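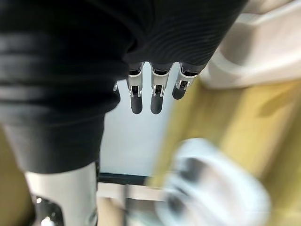

Sombat Inthanon
Lecturer, Conflict and Early Warning (evening section)

Notes for week four: what a risk ranking can and can't tell you

Okay, so last week we got stuck on the word "risk," and I promised I'd write it up. Let's use the made-up country of Kinstead again, with its neighbors Ongart and Roltau, so we don't end up arguing about real borders all night (we will in August, believe me!).

Say our model looks at 1000 country-years and flags the ones where organized killing of civilians is most likely to begin. Kinstead comes out near the top. Does that mean killing is coming? No. Most countries near the top of a list like this get through the year without it. The events are rare, and a high rank only says the conditions look like conditions we've seen before — a recent coup attempt, a group shut out of government, an old war that never quite ended.

Also watch the difference between a rank and a probability. Ongart can drop five places while its own number stays put, simply by other countries getting worse. I see this muddled in student papers every single year, and in newspapers too.

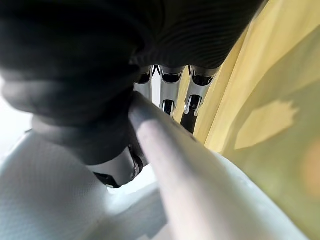
Farida wrote on the class board that a low rank can do harm as well, and she wanted to know what people in Roltau are supposed to do when the list says they're fine and the village radio says they aren't. I love this question. My short answer is that the model only knows what gets coded. If the reports from Roltau's border districts come in late, or under the heading "clashes," the score won't move. So read the ranking next to field reporting, and when they disagree, go find out who did the coding and from what.

For next time: read the Gisolia packet, pages 227 to 241, and write up to 800 words on one variable you'd add to the model. Tell me where the data would come from — that's the part I grade hardest.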